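3.2 Squad announcements and the supporters who wait for them

We turn now to the part of the study we enjoyed most, which was sitting with supporters on the evening a team is named. Anyone who has followed a rugby club for more than a season or two will know the feeling. The coach has had the squad in camp all week, the local paper has guessed at the back row, and everybody at the bar has a cousin who saw the fly-half limping in the parking lot. Then the list goes up, and for an hour or so people talk about very little else. We wanted to know what they talk about, and whether it changes how they feel about the match itself.

Our supporters came from two clubs, Pluteo and Goltisetti, both playing in the same regional league and both, as it happens, in the middle of rebuilding their front rows. We chose them partly for that reason and partly because they are close enough together that one of us (Dixit) could attend a team naming at one club and still get to the other in time for the evening training session. In all, 200 supporters agreed to keep a short diary through the February matches. They wrote more than we had dared to hope, and the diaries gave us 3,000 separate entries, a good number of them written on the backs of match programs and handed over with apologies for the mustard.

We read every entry twice. On the first reading we simply marked whether it was about a player who had been picked, a player who had been left out, or the coach. On the second we looked at tone, and here we followed the scheme set out by Chaturvedi in the pilot work, with six categories running from "delighted" to "will not be renewing." The two readers disagreed most often over jokes. Rugby supporters are fond of saying the opposite of what they mean, and a line such as "well, that's the league won, then" can be read in more ways than we would like.
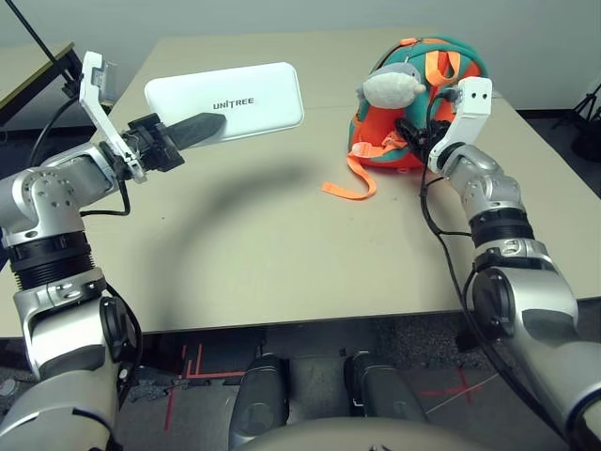 Figure 2. Two-arm setup with the left gripper touching a flat white box marked UNITREE.

What came through most strongly was how much attention goes to the players who are missing. When Lazarević was left out of the Pluteo side after starting every match before the break, his name turned up in the diaries more often than that of the young center who took his place, and it stayed there even after the younger man had scored. Several people wrote that they were pleased for the new player and then spent the rest of the page on the old one. We had expected some of this, but we had not expected it to last through the whole month.

The coach fared better than we thought he might. Supporters at Goltisetti were willing to forgive a surprising choice so long as it was explained – even briefly, even in the rather flat language of a club statement. Where the list was posted with no comment at all, the entries were shorter and crosser, and people filled in the reasons for themselves.

There are limits to what can be said from two clubs and a single month. Both sides were in the top half of the table at the time, and a losing run might have brought us very different diaries. We also relied on people who like to write, and the quiet supporter who reads the list, nods and goes home is hardly represented here at all. The Gollumik Cup matches, which fall later in the season and draw a different sort of crowd, are taken up in the next section.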